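The Tray Trick and Other Small Habits for a Happier Workbench

I have been fixing lamps, doorbells, radios and the odd kitchen gadget at home for years, and my favorite piece of equipment cost less than lunch. It's a steel tray with a rim. I picked mine up at a kitchen supply store in Tultcombe that was clearing out old stock, and I liked it so much that I went back for three more. If you do any kind of small electrical repair at home, even if it's only a new plug on a floor lamp twice a year, please get yourself a tray!

Why a tray works so well

Small parts love to travel. A screw rolls, a terminal gets caught in your sleeve, a snippet of copper ends up in your sock (ask me how I know). A raised rim stops most of that. And when dinner is ready and you're only halfway through, you pick up the whole job and put it on a shelf. Nothing gets lost, and you can start again after dishes right where you left off.

Steel is my pick. It wipes clean, it doesn't mind a drop of oil, and a magnet swept under it will drag stray steel screws into one corner if the metal is thin enough. Plastic trays are fine for sorting, but I wouldn't set anything hot on one. I do have one warning about steel, and I mean it: metal conducts electricity. Never work on anything plugged in, and never test a live wire over a metal tray. Unplug first, take out batteries, and move to a dry wooden board if you need to power something up.

Put paper in the bottom

Line the tray with a plain white sheet. I'm a little evangelical on this one! White paper makes everything easier to see – thin wires, tiny washers, the clear plastic sleeve you were sure you'd thrown away. It also keeps parts from skating around on bare metal. Trim it a bit smaller than the tray so that it lies flat and doesn't curl up at the rim.

The other great thing is that you can write on it. I draw a quick circle around each group of screws and note where they came from: "back panel," "under the foot," "long one, left side." Add a little sketch of how the wires ran before you disconnected them. When the job is finished, fold the sheet up and shake the crumbs into the trash, or keep it if you think you'll be back inside the same appliance next winter.

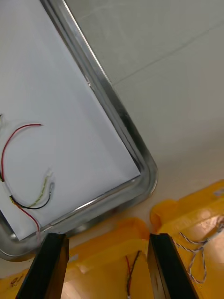
I buy the cheapest white paper I can find, in big sheets, and keep a stack of it cut to size under the bench. Butcher paper works too if you get the kind without a shine. Newspaper is no good for this because the print hides everything, and paper towels snag on the ends of stranded wire.

Sorting out wires without losing your temper

Start by freeing the ends. Most tangles get worse because we grab the middle and pull. Lay the bunch down, find each end, and gently bring them out toward the edges like the legs of a spider. After that, the middle usually loosens with a wiggle or two.

Keep wires that belong together together. If a set came out of one lamp or one fan, leave it joined where it was joined, and put a wrap of tape around the bundle before you set it aside. Masking tape is lovely for this. It takes pencil, it peels off without leaving goo, and you can fold the end over into a little flag for a label.

Respect the colors, but don't bet on them. Wire colors mean different things in different countries and in older appliances, and in low-voltage gadgets they can mean whatever the maker felt like that morning. Write down what went where before you take anything loose. A phone picture is good, and a pencil note next to it is even better. If you can't tell what a wire does in household wiring, stop there and call an electrician.

Check the ends. A crimped terminal should feel snug when you give it a light tug. If it slides, cut it off and crimp a new one with a proper crimping tool (pliers will squash it, but they won't hold it). Bare ends should be twisted neatly, with no stray whiskers sticking out to touch a neighbor.

Saving the good pieces

I used to keep every scrap. My friend Vanderleia Bastos finally talked me into a rule, and I've stuck to it ever since: any wire shorter than 4 inches goes to recycling. Longer pieces get coiled around two fingers, tied with a twist tie, and dropped in a jar. One jar for single-color wire, one for sets with connectors still attached. When a jar is full, something has to leave before anything new can go in.

For tiny parts I like the flat tins with a window in the lid. My Fitzsimmons tins have lasted beautifully, but mint tins are just as good if you put a label on top. A row of them fits in a shallow drawer, and it makes me happy every single time I pull it open.

Looking after the tray itself

Wipe it down after each job. Solder bits and wire clippings are sharp, and they do hide in the corners, so run a damp cloth around the inside of the rim and throw that cloth in the wash on its own. Wash your hands afterward too, especially if you've been soldering. And once a tray has been used at the bench, it stays at the bench! Mark the underside with paint so it never sneaks back into the kitchen and ends up under a batch of cookies.

If you have more than one, stack them with a sheet of cardboard in between. I keep two jobs going most weeks, and in October, when everybody drags out their heaters and string lights, I can have all four trays full. A strip of tape on the front with the name of the job is all the filing system I've ever needed.

Next up I want to build a little rack for them out of scrap pine, with slots 35 millimeters high so each tray slides in with its parts still on it. I'll share the measurements once I've made the first one and found out what I got wrong.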